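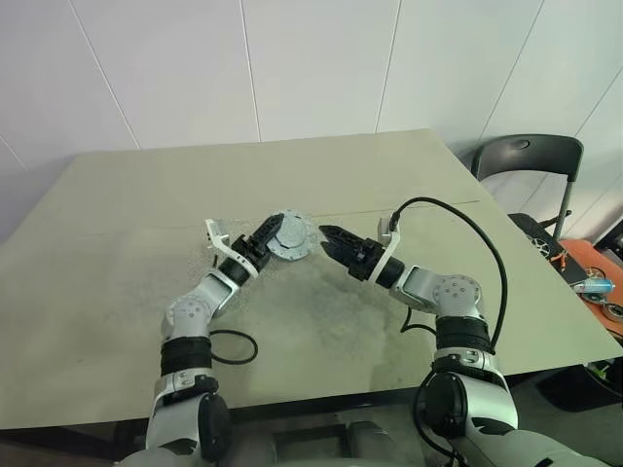
**Figure 3.** Two-arm handover of a lobed metal disc at the shared bench. Left gripper holding, right gripper open.

## 4. Rules for the handover zone

Most of the written guidance we started from treats a two-arm cell as two single-arm cells that happen to share a table. Works fine until both grippers want the same six inches of air. Our draft rules (Zunport cell, revision of July 16, 2021) name that volume outright and call it the handover zone, and every rule in this section applies only inside it. Figure 3 is the case we argued over longest: one gripper has the disc by itself, the other has its jaws open a short way from the rim, and neither arm's own safety check has any reason to complain. Each arm alone is legal. The pair is what needs a rule.

### 4.1 One holder at a time, with a stated overlap

A part has one holder. During transfer it has two, for a bounded time, and the controller has to log both the start and the end. We set the overlap at 4 seconds max. Anything longer is a fault and both arms stop where they are, grippers keep their last commanded force. No release on fault. This was the one point where the Cendier site disagreed with us; they release on the receiving side so an operator can pull the part out by hand. We kept ours. A dropped steel part is worse than a stuck one, at our bench height anyway.

The receiving gripper may not begin to close until the holding arm reports zero commanded motion. Reported, not assumed from a timer. Early versions of the Garnov script used a fixed wait and it passed every dry run and then failed once the payload changed, as the arm took longer to settle.

### 4.2 Approach

Approach speed inside the zone is capped at 20 mm/s for the receiving arm. The holding arm is at rest. Final 10 mm is along the jaw axis only, no wrist rotation. For parts with an uneven edge, such as lobed or scalloped rims, the grasp point has to be written down per part, since two jaws closing across a lobe and a valley will twist the part in the other gripper. We saw this as a torque spike on the holding wrist and at first blamed the force sensor.

Tilted holds are allowed. The tilt angle goes in the part record, and the receiving pose is computed from that record and not from wherever the arm was taught on the day.

### 4.3 Cables and brackets

Collision models supplied with the arms cover the links. They don't cover what people bolt on afterwards. Wrist brackets, external cables, anything added to the gripper body. In the setup of Figure 3 a cable loops well out from the right wrist in a wide arc before it comes back to the arm, and another hangs from the left elbow down to the tabletop. Neither is in a stock model. Our rule:

- every bracket gets a box in the collision model before the first powered move
- every free cable loop gets a keep-out sized to its widest reach, measured with the arm in its worst pose
- a cable that can touch the work surface is either clipped up or the surface under it is marked as used space

The third one is the rule people skip. Clips come off for maintenance and dont go back on. Ruairí Costello proposed making it a sign-off item at the start of shift, which we adopted in April, and cable stops dropped off the fault list soon after. We make no stronger claim than that, the shift pattern changed in the same period.

### 4.4 Work surface and surroundings

Hand tools and spare parts stay off the work surface while the arms are powered. A side surface is allowed if it's outside the reach envelope of both arms *with payload*. Chairs: same test. The envelope is drawn for the longest part in the current job, so it moves when the job moves and has to be redrawn. Tape on the floor is not enough by itself.

Surface wear is to be noted but isn't a stop condition. Smudges and scuffs in the handover area can confuse camera-based part finding on a pale matte board, so the Zupan checklist asks for a wipe down before calibration. We took that over word for word.

### 4.5 Trial

We ran 103 handovers under the draft rules with the disc part. All overlaps over the limit were caught by the log, which is the least one would expect. The more useful result was in the approach data. With the grasp point recorded per 4.2 the wrist torque spikes went away on this part. Flat plates not tested yet, nor anything soft. Fault recovery was exercised only with an operator standing by, and the restart procedure is still being writen; see Section 6 for what is missing from it.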